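Workshop notebook, hand-held gripper no. 2
Monday, a bit after 4

Right, the pads. I've been putting this off since I got back, and then Chrysanthi came past with her coffee and asked when we'd last had the fingers off number 2, and I had to go and look it up, which tells you how long it's been. The log says 672 grasps since the pads were last changed. That's more than we meant to run them. The number in my head was always "a bit over 500, then have a look", and I sailed right past it because the data was still coming in fine and I was busy with the Conby fixture.

Symptoms, for the record. Thin stuff has been creeping. If you pick up a flat card and tilt the tool toward the floor, the card rotates a few degrees and then holds. Mugs and boxes are fine. I also had two runs last week where the jaws closed evenly on the width readout but the object sat off to one side, and I'd blamed the linkage for that. Now I'm less sure, because a pad that's gone lumpy would do the same thing.

So before touching a screw I opened the jaws all the way over the desk, nothing between them, and had a proper look at both faces under the bright light. It's always better to look at them open and in working position first! Once they're on the bench upside down you lose track of which edge was leading, and then you're guessing at the wear pattern like I did last time (sorry, Uyên).
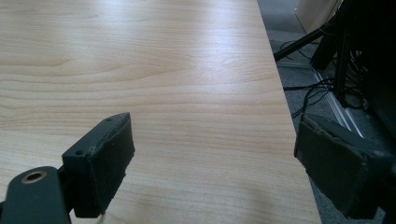 Notebook entry by Uyên Đoàn and Chrysanthi Lambrakis
Filed under: Grippers / Maintenance / Puvora bench

Left one is the worse of the two, I reckon. The covering has gone ragged along the top rim and down the right-hand side, with little torn flecks standing up off it, and there's a pale thread or fibre trailing underneath. The right one is scuffed too, and the rim at the top has gone a lighter colour. I ran a thumbnail along both and the left lifts at the corner, the right doesn't. Chrysanthi's theory is that we drag the left side along the desk when we come in low for flat objects. Being right-handed I do tend to roll my wrist that way, so she could well be on to something.

What we're doing about it:

Both pads come off together, even though the right could limp on for a while. A fresh pad facing an old one gives you different grip on each side and I don't want to chase that in the data. Old covering gets peeled, the finger wiped down and left to dry properly before the new stuff goes on. Last time I rushed it and got a bubble at the top corner.

Cut the new covering 2 mm short of the top rim. The previous lot was cut flush, and my guess is that's where the tearing starts. Uyên thinks wrapping it over the rim would be stronger. She may be right, but then the tips get fatter and we lose the thin-card grasps altogether. We'll try short first and wrap the next set if it frays again.

Finger screws: take them out by hand, put them in the lid of the Papadakis tin, and please don't mix them with the longer ones from the arm. Snug only going back in. It's a printed part and there's a cracked one in the drawer to remind us all what happens otherwise. I checked the gold ring at the end of the mounting arm while I was there — looks fine to me, left it alone.

Then rezero. Close the jaws gently on nothing, set closed width, open fully, check the readout against the calipers. Do it 7 times and write down all of them, the bad ones included. After that, 16 card picks with the tool tilted, and if any of them creep we stop and have another think.

Stock: enough covering for one more pair after this. I've asked Zesmont for another roll, grey if they haven't got black. Colour doesn't bother me but it might bother the jaw tracking, so whoever opens the parcel, give me a yell before you cut it.

Still to sort out: a counter that nags us at 500. Chrysanthi reckons she can do it in the logging script before the end of September. Until then it's a strip of masking tape on the handle with the start number written on it.

— C.L. has the calipers, ask her.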